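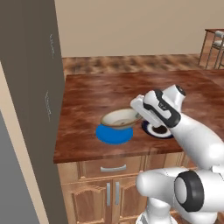

Tall cabinet, two slim handles, beige wall behind. Rendered view.

The kitchen that takes a year

Fourteen months. That was the plan at the start, or near enough, and the plan was for nine. Anyone who has ordered a kitchen lately will know the feeling. You pick the doors in March, you pay the deposit the same afternoon, and then you wash up in the bath for longer than you would admit to your mother.

I went to Woscombe to find out why. Small town, one long street, a bakery that shuts at two. It also has more kitchen fitters per head than anywhere I have ever been, mostly left over from the furniture works that closed when I was at school. The works made sideboards. Then it made flat-pack. Then it made nothing, and the men and women who knew how to hang a door straight went out on their own in vans.

They are busy. Ridiculously so. One fitter let me look at his diary over a mug of tea, and it was solid pencil right through to the summer, with arrows where jobs had slid. The arrows are the story really. A job slides because the worktop is late. The worktop is late because the template was done late. The template was late because the base units turned up with one missing, and you can't template over a hole.

One missing. It's always one.

So, the units. Most of the ones fitted round here come from Stukatus, a mid-price maker with a warehouse out past the ring road. Big shed, very cold, radio on. The current catalogue runs to 2477 separate items, counting every door, panel, plinth and hinge, and a normal kitchen might use 200 of them. Get one wrong and the whole lot waits. The warehouse staff know this better than anyone and are tired of hearing about it from people like me.

What goes missing most? End panels. I'd have guessed handles. But handles are small and come in a box with the screws, whereas an end panel is a great flat thing that gets leant against a wall at the depot and left there when the van goes. Corners get knocked as well. A knocked corner counts as missing, near enough, as the customer sends it back.

Bonsu does it differently. Smaller outfit, makes to order, no catalogue to speak of. You ring up, somebody comes and measures, somebody (often the same somebody) builds it. Dearer, obviously. The waiting list last spring stood at 54 households and they stopped adding names for a while, which made the list even more popular. The workshop smells of glue and toast. I was shown a larder unit that had been on the bench for three weeks waiting on a decision about shelf heights. The customers couldn't agree. They'd been married a long time, I was told, and had never before needed to discuss cereal boxes.

Which brings me to the other half of the delay, and fitters will only talk about it once the tea is finished. It's us. We change our minds. We see a friend's kitchen and want the drawers wider. We move the fridge to the other side on the morning the electrician comes. We go off green.

I did it myself. Chose a tall unit for the end of the run, then lay awake thinking it would block the light, then cancelled it, then stood in the half-built room with nowhere to put the ironing board and ordered it again. Went to the back of the queue. Deserved it.

Planning drawings were meant to cure this. Every showroom has the software now, and you sit at a desk and fly about your own kitchen like a bird. Good fun for twenty minutes. But people sign off on screen and then walk into the real room and say oh. Ceilings feel lower. The gap between the counter and the wall is the gap you have to get your hips through with a hot tray. One Woscombe showroom has gone back to masking tape on the floor and cardboard boxes stacked up to height, and says there are fewer changes afterwards. Fewer, not none.

Over in Rinimville, the new estate on the hill, they've had a go at the opposite. All 307 homes there get the same kitchen. Same doors, same layout, mirrored if your house is mirrored. No choice at all, apart from the tap. I expected to find people furious. Some are. One couple had painted everything dark blue inside a month and were very pleased with it. Most shrugged, and said it was in when they got the keys and it worked, and could I move my car.

Is that the answer? Probaly not for anyone in an old house with no square corners. And the fitters don't love it, a day's work is a day's work but the tenth identical kitchen on the trot does something to the brain.

A few things I'd pass on, for what they're worth. Don't rip the old one out until every box is in the house and opened. Check the end panels first. Ask the fitter when the templater is booked, and if the answer is a look at the ceiling, ask agian the next day. Keep the kettle and the toaster together somewhere with a door on it. Buy a second washing-up bowl.

Mine went in at last. The tall unit is at the end of the run where it was on the very first drawing. One plinth is still on order.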